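ok thread. the folding policy and why I spent most of May staring at a latency plot. long one, mute me if you don't care about control loops

background for new people: we're teaching one arm to grab a cloth by its edge and fold it. wrist cam plus joint state in, chunks of actions out. the stack is called Feltine, which was supposed to be a placeholder name and is now in every import

so the policy was fine in the offline eval. like, suspiciously fine. then on the real arm it would go down next to the hem, hesitate, wiggle, close on a bit of air. over and over

first guess was perception. it's always my first guess and I'm always wrong for two days before I check anything else

second guess was calibration. redid the hand-eye calibration. got the same numbers as before. redid it again bc I didn't believe me. same numbers

Vimala Chowdary looked over my shoulder and asked what timestamp goes on the camera frames. I said capture time. she said are you sure

I was not sure

it was arrival time. the driver stamps the frame when it lands in our process, after decode. so the joint state we paired it with was from LATER than the picture. every sample, train and test, same offset, so offline eval can't see it at all. it's wrong in the same way everywhere

except on the real arm the load is different and decode takes longer, so the offset moves. policy thinks the fingers are somewhere they already left. when you're coming down on a stitched edge that's the whole game

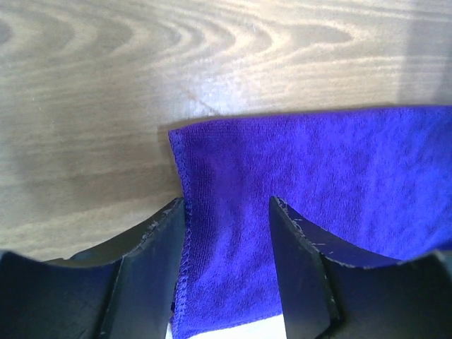
anyway. the fix has a boring part and an annoying part

boring part: stamp at the driver, carry that stamp through, interpolate joint state back to it. 2 files changed. I wrote more words in the PR description than in the PR

annoying part: all the old data. we had 452 episodes recorded with the bad stamps and I really didn't want to throw them out

luckily the recorder (Balico, our logging tool) keeps the raw driver packets if you leave the debug flag on, and I had left the debug flag on by accident, which I'd gotten yelled at for bc of disk space. vindicated

so Balico now has a restamp command. reads the raw packets, rebuilds the timing, writes a new episode next to the old one. never in place. I have learned that one already

retrained on the restamped set, same config, same seed, 2000 steps first just to see if the loss did anything weird. it didn't. then the full run overnight

next morning the wiggle over the hem was gone on the first try and I said something out loud in an empty lab. still misses sometimes but it commits now, it goes down and closes where it meant to close

the remaining misses are mostly planning and not timing. action chunks are too long, so if the edge shifts when a finger touches it the arm keeps executing the old idea. shorter chunks get jittery. trying to blend the overlap between old and new chunk, weights are a mess right now

also shiny tabletops. the exposure hunts a bit as the wrist comes down and the policy gets a brighter picture than it trained on. locked exposure for now, will do it properly with augmentation later. maybe. there's a ticket

Thomas wants to know why not just run the control loop at 100 hz and be done with it. the low-level loop already does!! it's the policy that's slow, and running the loop faster on stale images gets you to the wrong place sooner

things I'm adding to our checklist so I don't do this agian:

plot camera stamp minus joint stamp for every session, look at it with eyes

test the same episode through the live path and the replay path, diff the observations. this would've caught it in ten minutes

fail loudly if a frame is older than the budget. we had a warning. it printed into a terminal I keep minimized

the restamp code is pretty tied to our format but the sync checker is standalone, will clean it up and post it once the readme isn't just the word todo

if you're in Paris for the workshop come find me, I want to hear how other people handle chunk blending. the papers all say "we blend" and then move on

oh and someone asked re: rolling shutter. yes it matters, no I haven't corrected for it, the wrist slows way down near the cloth so I'm geting away with it for now

back to the weights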